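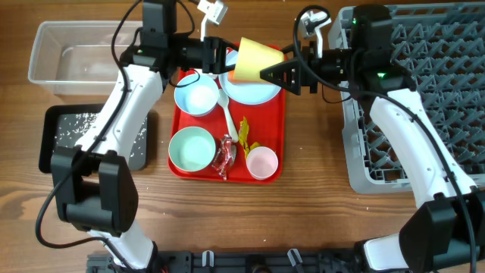 Part 3: Your first cook with the Favance smoker box

Right, you've read the safety page (please say you've read the safety page) and your smoker box is out of its packaging. This part covers seasoning the box, setting up your barbecue and getting through a first cook. I've written it for the Favance, the smaller of our two boxes, but if you've bought the Floltau nearly all of it still applies. Where the two differ I've put a note.

My first go at this was a tray of chicken thighs that tasted like a garden shed, so I've been fairly fussy about the bits where people go wrong.

What you'll need

A barbecue with a lid, gas or charcoal
Wood chips, two handfuls for the Favance or three for the Floltau
Long tongs and proper heatproof gloves
A little sunflower or rapeseed oil
Kitchen paper
A meat thermometer with a probe

Seasoning the box

You only do this once, and you do it with no food on the grill.

1. Wash the box and its lid in warm soapy water, rinse well and dry straight away with a tea towel. Don't leave it on the draining board or you'll get little orange spots by morning. They do scrub off, but it's a nuisance.

2. Wipe a thin layer of oil all over, inside and out, including the rim where the lid sits. Thin really does mean thin! If it looks shiny and wet, go over it again with clean kitchen paper.

3. Put the empty box on the grill with its lid on, close the barbecue and heat it to 200°C. Leave it for an hour.

4. Turn everything off and let the box cool where it is. It'll have gone darker, and a bit patchy if it's anything like mine. That's fine.

CAUTION: The box gives off some smoke and a hot oil smell while it seasons. Do this outdoors, never in a kitchen oven, and keep well away from open windows (yours and next door's).

Setting up the barbecue

You want heat on one side and food on the other. With the food straight over the flame, the outside burns long before the smoke has done anything useful.

1. On a gas barbecue, light one end burner only and turn it to medium. On charcoal, wait until the coals have gone grey, then push them all to one side.

2. Fill the box with dry chips, up to the line stamped on the inside and no further. I know a lot of people soak theirs. I used to as well, and all I ever got was steam and a long wait.

3. Put the lid on the box and set it over the lit burner, or right down on the coals, with the vent holes facing upwards.

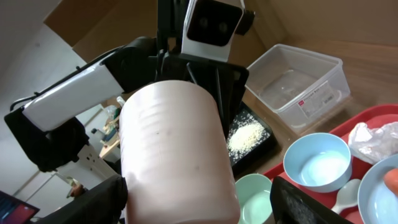 4. Close the barbecue and wait for smoke. On mine it takes 13 minutes on gas and rather less on charcoal, but a cold or windy evening will slow it down.

5. Look at the colour of the smoke before any food goes on. Thin and bluish is what you're after. Thick white smoke means the chips are still getting going, so have a cup of tea and look again.

NOTE: Floltau owners, your box has a sliding vent. Start with it fully open and close it halfway once the smoke thins out.

Cooking

I'd go for chicken thighs on the bone for a first attempt. They're cheap, they're forgiving and they take up smoke nicely without needing all day.

1. Take 6 thighs out of the fridge, pat them dry and rub them with salt, pepper and a bit of smoked paprika (plain paprika is fine too, you're adding the smoke yourself after all).

2. Lay them skin side up on the cool side of the grill, with a small gap between each one so the air can get round.

3. Close the lid and bring the barbecue to 152°C. It's an oddly exact number, I admit, but it's where the needle settled on my barbecue the day it all came out beautifully, and I've aimed for it ever since. A few degrees either way won't hurt.

4. Leave the lid shut for the first half hour. Every peek lets out heat and smoke, and the thermometer then has to climb all the way back up.

5. Push the probe into the thickest thigh, keeping clear of the bone. You need at least 75°C in the middle. I usually let thighs go on to 80°C or a touch over, when the meat comes away more easily.

6. If you like crisp skin, move them over to the hot side, skin down, for the last couple of minutes. Stay with them! The fat can flare up very quickly.

CAUTION: The box stays hot long after the flame is out. Don't lift it off or open it with bare hands, and don't tip the ash into a bin until it's completely cold. I leave mine overnight with the barbecue lid down.

Which wood to use

Apple and cherry are gentle and very hard to overdo. Oak is stronger and lovely with beef. Hickory I'd keep for pork, and I'd halve the amount the first time. The Koivisto alder chips we sell are my favourite for fish, particularly trout, and a bag lasts me most of the summer. Whatever you pick, use wood sold for cooking and never offcuts, which may have been treated.

I've had the most questions by far about running out of smoke, so I'll put that one in here.
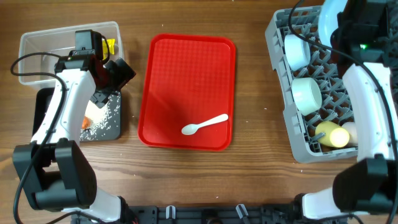
Can I top up the chips halfway through a cook?

You can, but you won't often need to. Meat takes on most of its smoky flavour early, while the surface is still cool and damp, so one filling is plenty for chicken, fish or sausages. For a big joint of pork, lift the box out with tongs and gloves after the first hour, stand it on something fireproof, refill it and put it back over the heat.

Cleaning up

1. Once the box is stone cold, empty out the ash and brush the inside with a dry brush.

2. Poke any blocked vent holes clear with a cocktail stick.

3. Wipe the outside with damp kitchen paper, dry it, and rub on a drop of oil before you put it away. No washing-up liquid from now on, and please keep it out of the dishwasher.

NOTE: If you store your barbecue outside, bring the box indoors between cooks. Mine lives in the cupboard under the stairs from October until the weather picks up.

Part 4 covers cold smoking with the Clornness tray, including cheese, butter and salt.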